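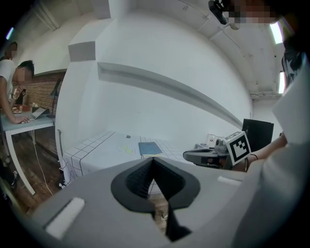
Vol. 2, p. 500

**Novarberg open day** — a public demonstration of hand-held gripper tools, held by the firm Hakinell at its Mavurard workshop. The first was given in December; the best documented took place on 29 June 2020, with 24 visitors admitted.

The demonstration used two gray grippers. One carried a white cube with a black-and-white fiducial marker, from which its position could be computed. Work was done at a white table with a black square grid, on which a closed blue notebook lay. A second desk held an open laptop.

Visitors guided a gripper by hand through a short task — usually a pick and a place — and the motion was logged under the Jafri format. The published set holds 3000 recordings. Later sessions kept the same task list but dropped the evening slot.

See also: *Jafri format*; *Marker tracking*.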